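Kitchen notes: looking after wooden chopsticks

The Gistley share kitchen went through its cutlery drawers last week and found 88 wooden chopsticks, most of them without a matching partner. Liam Oakley has sorted the pairs and put the odd ones in a labelled bag under the bench. If you're missing one from home, have a look before September.

A few reminders while we're on the subject. Wash wooden chopsticks by hand in warm soapy water and don't leave them in the sink overnight. They shouldn't go in the dishwasher. Wipe each one down its full length with a tea towel or tissue, then stand them in an open holder so the air can get through. Mesh is good for this. Closed jars hold the damp and the ends go grey.

Throw out any that are split, furry or smell musty. Gráinne Ó Ceallaigh has spare sets at the front desk for $6.

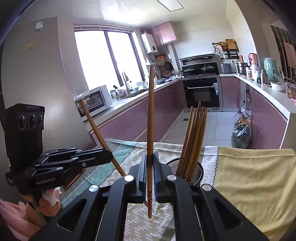 Wooden chopsticks with a floral pattern, and a black mesh holder on the table.

Tea towels also need to go home for a wash on Fridays. Please bring back the same number you took, as we're down to the last few in the cupboard.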